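Progress report to the Pudmont Fund
Community kitchen at Mallenbridge Hall
December 27, 2024

Dear Nomvula and everyone at the Fund,

Thank you again for your patience while we got the kitchen back on its feet! I know you were hoping for this report before the holidays, and I was too, but the plumber came when the plumber came, and I wanted to be able to tell you how things finished up.

Of the 3,000 dollars you gave us for the first stage, we have spent all but 200, and Mbali Cele has the receipts in order if you would like copies. The biggest piece was the plumbing under the sink, which had been patched so many times that there was hardly any original pipe left. We also bought shelving for the pantry (two units, both secondhand from Trostedwood and very sturdy) and a good supply of storage containers with lids, so the Thursday cooks can send leftovers home with people.

We served roughly 1,000 meals this fall, more than we had planned for, and the soup nights have been the happy surprise. Belmiro Frade runs those with a firm hand and a great deal of garlic. The baking class for teenagers has been slower to get going -- we lost our teacher in the second week -- but Randi Hellström has agreed to take it on and we have high hopes for it.

What is left for the new year is mostly storage and habits. We still need a proper cupboard for the big pots, and the back door sticks. We would like to put the remaining money toward the cupboard, if that is all right with you, and I will send the quote as soon as I have it. Our next report will come to you in February. 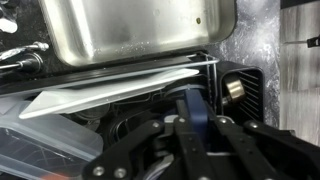

Washing up is the part of the kitchen we most want to get right in the next stage. The stainless steel basin is staying, and I am glad of it, but the clear plastic containers and the thin white lids or trays need a drying place of their own, so Ese Omoregie is pricing a larger rack and a shelf to go with it. She has also promised us a short cleaning list for the wall, with wiping out the sink at the very top.

With warm thanks from all of us at the hall.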